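Fomgate Residence Services
Preparing Personal Laundry for Collection

Residents of Fomgate may send personal laundry to the Leblanc building every morning except on public holidays. Bags must be on the landing shelf by 8 a.m. Items left after that time are held for the next collection.

Before packing, empty all pockets and close zippers and hooks. Turn dark garments inside out. Check the care label of each item; anything marked for hand washing or dry cleaning should be kept out of the bag, as the laundry does not offer either service.

Write your room number on the inside of the collar or waistband with a laundry marker. Markers may be borrowed from the front desk. Allow the ink to dry for 30 minutes before the garment is packed.

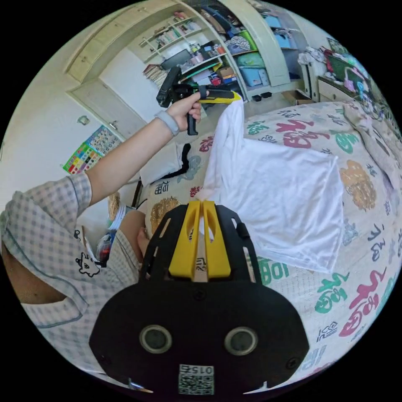

Place light and dark items in separate bags. Each resident is issued 2 bags, one white and one blue, and should not fill either beyond the printed line. Tie the cord with a single bow. Knotted cords have to be cut, and the cost of a new cord is charged to the room account.

Clean laundry is normally returned the following afternoon. Shirts come back folded unless hangers have been requested on the order slip. Please compare the contents with your slip and report missing items to Agustina Acuña at the front desk within 2 days. Questions about stains or damage should be sent in writing to Kenta Ueda, Laundry Office, Leblanc building.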